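Household Organization, Unit 4: The Snack Tub and Other Open Containers
Course handout, Wemell Community Learning
Revised July 23, 2021

Welcome back, everyone! Last time we worked our way through cupboards, and I know a good many of you went home and found things at the back you'd rather not discuss. This unit is gentler. We're going to look at the open container that lives on the counter – the one everybody in the house reaches into – and at how to keep it useful without turning it into a chore.

Why open containers work

A lid is a small thing, but people will leave a packet lying next to a closed box sooner than lift the lid and put it away. I kept snacks in a lovely lidded tin for over 12 years and the counter around it was always a mess. When I changed to an open tub, the packets started going in by themselves (or so it seemed to me). Individually wrapped snacks suit this kind of storage very well, as the wrapper does the job the lid would have done. Anything already opened needs a clip or a jar of its own, please.

Choosing and filling the tub

Look for straight, firm sides and rounded corners inside, which are so much easier to wipe. Plain white is my own favorite, for the simple reason that bright wrappers show up against it and you can find the one you want. Lay the big packets in first, then let the smaller ones settle in the gaps between them. A packet or two will always ride up over the rim, and you needn't fuss over that, but when several are doing it the tub is telling you to stop buying for a while.

A white tub on a marble-patterned counter, with big red foil packets and a pink one tucked between them, is a good full load, and the magenta wrapper spilling over the side is as high as I'd let things go. 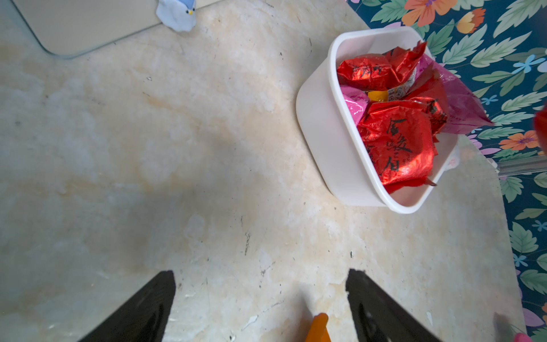 Keeping it going

Once a month, tip everything out onto a clean dish towel. Check the dates, wipe the tub with warm soapy water, and dry it well before anything goes back. The oldest packets go on top. If the print on a wrapper is in a language you don't read, write the date on a bit of masking tape when you bring it home – you'll be glad of it by September.

For next time

Pick one open container at home and empty it completely. Spend 10 minutes on it, no more, and write down anything that didn't belong there. Bring your list along, and a pencil too, as we'll be planning a whole counter together in Unit 5.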